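FOR IMMEDIATE RELEASE — June

Netley asks the chore question again, this time at a calligraphy desk

Can a machine do the small jobs yet? Short answer from Netley: some of them, slowly. The company today opens its Drovcombe trial, 15 everyday chores from homes and shop floors, all done by a pair of arms on an ordinary table. Folding, sorting, wiping, putting away. And the one staff argue over most, the calligraphy desk.

"People ask me when it will do the dishes," said Nawal Abdel Hamid, who leads the trial. "I tell them come and look at the desk first. Thin handles, soft tips, little hooks. If it can look after that I'll talk about dishes."
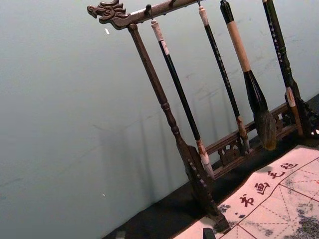 Brushes are hard for a gripper. Squeeze and you mark the handle, let go early and it swings. The loop has to find the hook, and a loop does not hold still. A person does this without looking. The arms need two tries, often more, and Netley is not hiding that.

Why a desk at all? Because shops asked. Semaan, the art supply retailer working with Netley on the trial, resets its demo tables every evening and would like staff home sooner. "It's 15 minutes of fiddly work at the end of a long day," said Hicham Benkirane, store operations at Semaan. "I don't need fast. I need it right in the morning when we open."

Stamps are the other half of it. Small, square, easy to pick up, easy to put down crooked. 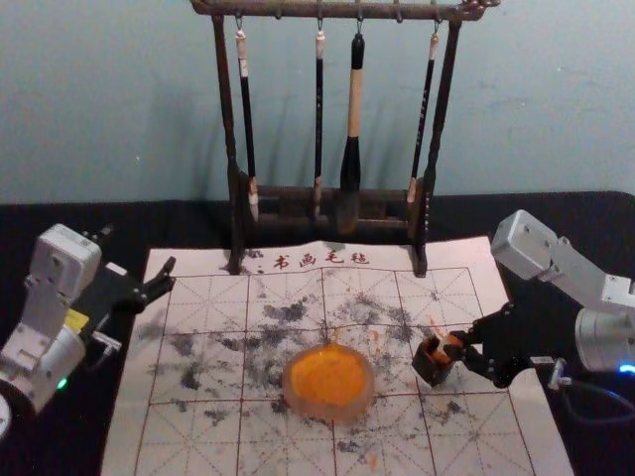 Two arms at the calligraphy mat, the right one holding a small black block with an orange-tinted top beside the orange dish.

Results so far. Across the first 219 attempts on all chores, 3 jobs came out good enough to leave a machine alone with: sorting, lifting small solid items, and closing boxes. Anything that hangs, drips or bends still wants a person nearby. Cloth is poor. Brushes are somewhere in the middle and getting beter.
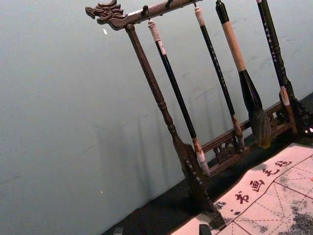
Hazem Metwally, who writes the scoring sheet, wants the bad runs published along with the good ones. They will be. Dropped items, missed hooks, ink where it should'nt be, all of it goes in the log. Control software comes from Inix, with updates through the summer.

"Not ready for your kitchen," Metwally said. "Maybe ready for one shelf in it." 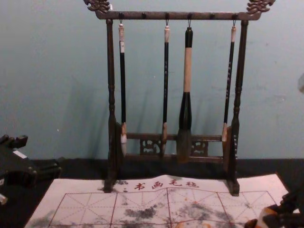

Visits and contact

Drovcombe is open to press and trade visitors in June, from 2 p.m., by arrangement. Bring questions, demos run live and are not restarted if something falls. Scoring sheets on request. Press contact: Hajar Sqalli, Netley press desk.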